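Stirring Policy FAQ: the questions I keep getting

I put the Pusbridge write-up online and my inbox filled up, so I'm answering the common ones in one place. If yours isn't covered, send it over!
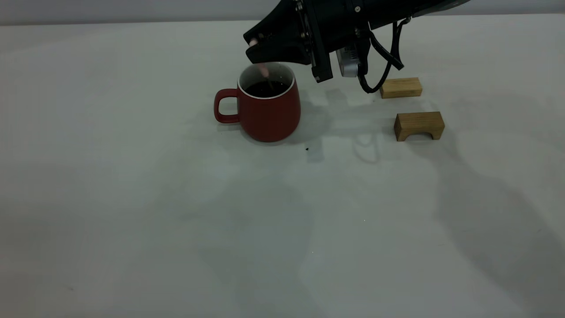
Most of you wanted to know about the data first, so I'll start there and get to the messier stuff further down.

How many demonstrations did you train on?

384, all teleoperated. Folasade Okafor and I recorded 478 and threw out the ones where the stick got dropped or we bumped the mug hard enough to move it (mostly mine, I'm a clumsy driver).

Why stirring? Isn't that easy?

I thought so too! Reaching the mug is easy. Then the stick touches the inside wall and slides a little in the fingers, and now the tip isn't where the arm thinks it is. Pouring and stacking don't punish you for that in the same way, so stirring felt like a nice small problem to poke at.

What does the method change?

We have the policy predict a short chunk of motion plus a guess at how far the stick has tilted in the grip. The next chunk starts from that guess. It's one extra output and a small loss term, and the rest is plain behavior cloning. Thanasis Katsaros came up with it while we were arguing over something else.

Do you use force sensing?

No. Camera views and joint positions only. I'd love to try it with force, and I suspect it would help with taller cups.

Does it work on mugs it hasn't seen?

Kind of. We held out nine mugs. It did fine on four of them, and on the others it either scraped along the rim or stirred in a sad little circle off to one side. Narrow mugs were the worst. The full table is in the appendix of the write-up.

Can I leave other stuff on the table?

Yes, we train with a few wooden blocks near the mug and shuffle them between runs. Before we did that, the policy got thrown off by anything new. Big objects that hide the mug from the fixed camera still break it.

Does it know when to stop?

Nope! It stirs until the time limit. Solange Vidal is working on a stopping signal for the Clongate version, so ask me again later.

Can I get the code and data?

The training code is up now. The recordings need a bit of cleanup first, mainly file naming, and Cosmin Jitaru is on it.

Last updated 23 August 2020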